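A kitchen table in Flinville

Rosemarie Strobel puts the kettle on before I have got my coat off. She has been told, she says, that people who come to interview you must be fed, and she has taken it very much to heart. There is soup, there is bread, there is a dish of butter with a little spoon standing in it for reasons I never get to the bottom of, and it is not yet half past eleven in the morning.

I had come to talk to her about the kitchen table suppers, which she started in the house on Ostau Lane four winters ago and which have since become the sort of thing people mention to you at the bus stop. On the first Friday of the month she and her friend Ilaria Barbieri cook one plain meal for whoever has put their name down. It began with six neighbours and a pot of lentils. Last year they served 133 suppers all told, most of them at the one table, with an overflow on the stairs when the weather was bad.

"I never meant to start anything," she says, ladling. "I had a kitchen that was too tidy and too quiet, and I had a great deal of crockery. My mother left me the crockery. You can't give crockery away, people say they want it and then they see it and go pale."

Most of that crockery has gone now, broken or lent or finally pressed on a nephew who was moving to Jikgate and couldn't say no. What she has kept is a small, rather mixed collection, and she is happy to talk about it for as long as you like. I like it very much, so we talk about it for most of the soup.

She doesn't believe in sets. A set, she says, makes people nervous, as they worry about being the one to break it up. She would sooner have plates that were bought one at a time and mugs that look like nobody else's, so that a guest who comes twice can ask for "their" one. There was a man last winter who wouldn't drink out of anything but the pink, and a girl of nine who had to be talked into believing that tea tastes the same whatever colour it sits in.

"It doesn't, though," says Ilaria, who has come in through the back door with a bag of onions and sat down without being asked. "I have the blue one with the yellow inside. Coffee looks wonderful in it. In a white mug it looks like something from an office."

The two of them met in a queue at the post office and have disagreed pleasantly ever since. Ilaria cooks fast and leaves things where they fall. Rosemarie cooks slowly and wipes down as she goes, and she has a rule about the table that everyone who helps must learn on their first evening: the middle stays clear. Things can live round the edges, and they do, but the middle belongs to whatever you are doing next, whether that is rolling out pastry or doing the accounts or putting your elbows down and having a think.

"I grew up with a table you couldn't see," she tells me. "Newspapers, mending, somebody's bicycle lamp, my father's seed catalogues. We used to eat with our plates balanced on top of it all, like gulls on a cliff. I swore I'd have a bit of bare table when I was grown up, and I have, and I look at it every morning with my first cup of tea and feel quite rich."
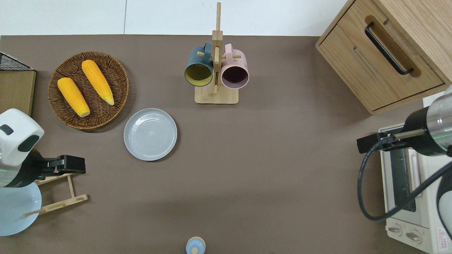
The sweetcorn is a point of some feeling in the house. Rosemarie would happily serve it at every supper from the end of summer until somebody complained, and Ilaria, who grew up eating it once a year at a fair, thinks it is hardly a food at all. They have settled on a truce. Corn may appear as long as it is whole, on the cob, and eaten with the hands, and there must be something proper beside it.

"People cheer up when they have to use their hands," Rosemarie says. "You get somebody very stiff, very polite, back straight, and you give them a cob with butter on it and in two minutes they've got it on their chin and they're telling you about their divorce. I've seen it happen over and over."

I ask how she goes about it, in case there is a secret, and she looks at me kindly and says you boil it. Then, after a moment, she admits that there is a little more to it than that. She doesn't salt the water. She puts the butter out an hour ahead so it will spread, and mashes it with a bit of smoked paprika and the juice of half a lime if there is one going. She lets the cobs sit for a couple of minutes before they go round, so that the first person doesn't burn their fingers and put everyone else off.

Ilaria, meanwhile, has been peeling onions straight into her own lap. She wants me to know that the baskets were her doing. When she first came to help, everything was kept in cupboards, and she spent half of every evening opening doors and shutting them again. She is a great believer in things you can see. Vegetables in something woven, so the air gets at them, and cups hung up where a stranger can reach one without having to ask.

"It is shy people who go thirsty," she says. "They will sit for an hour and not say, please, where are the cups. So you put the cups in front of their nose."

Rosemarie was against the idea to begin with and held out, she thinks, until June. She had just had the cupboards done. But she came down one morning and found that a guest who had stayed the night, an old friend passing through on the way home, had made tea for the whole household without opening a single door, and she gave in on the spot and has been rather smug about it ever since, as if it had been her own notion.

The suppers cost very little to run. There is a jar by the door, and on a good night there might be 44 pounds in it at the end, and on a poor one a button and a bus ticket, and it seems to even out. They had a lean spell last spring when the cooker gave up, and for two months everything was cold or cooked next door and carried over the wall. The replacement came to 200 pounds, second-hand, and it has one ring that only works if you talk to it. The cat, Sebastian, sleeps against the oven door and has to be lifted off every time somebody wants to look at a pie.

I ask whether they would ever move to somewhere bigger. The church hall in Flinville has been offered, and there is a waiting list now, kept in pencil on the back of a calendar. Rosemarie thinks about this for so long that I finish my bread and start on another piece.

"I went and had a look at it," she says. "It's a very nice hall. They've got a hatch. But I stood there and thought, where would I put my tea down? You'd be cooking in one room and they'd be eating in another, and somebody would have to go back and forth. I like to hear what they're saying. That's my wages, that is."

Ilaria says she would take the hall tomorrow, for the sink alone.

They are still discussing the sink when I get up to go. Rosemarie wraps the rest of the loaf in a cloth and puts it in my bag, and tells me to bring the cloth back on Friday, and to come hungry, and to say now whether I eat leeks.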